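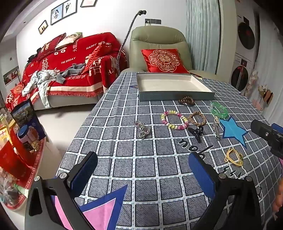
Page last changed: June, before the Tuesday section

Handout 6: What a sorting cell costs

Vendors quote the gripper. Drurnell lists its two-finger model at $459 and the sheet stops there. Your plan can't. Add the mount ($167), spare finger pads, and the hours of a person putting bracelets and hair clips out on a table and picking them up again.

Oltmanns quotes $401 for what looks like the same thing, pads extra. Ask how many pads. I did, and got a brochure.
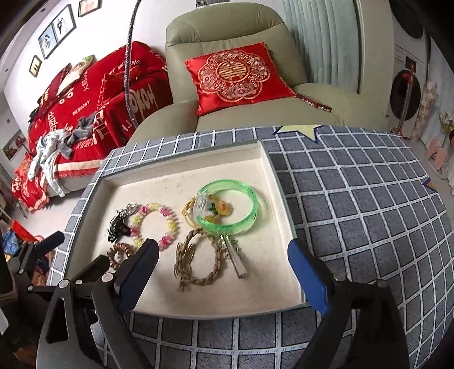
Photo: Trerkside course archive

A shallow tray costs next to nothing, and a bangle lying flat in one is still a harder pick than the foam cubes in the Zotgate demo – thin cords are worse. Do not accept a success rate measured on cubes. Get the vendor to run your own parts, in your own tray, before you sign.

For next class: redo the Drurnell budget with labor as its own line. Leave out resale value. I have yet to see anyone collect it.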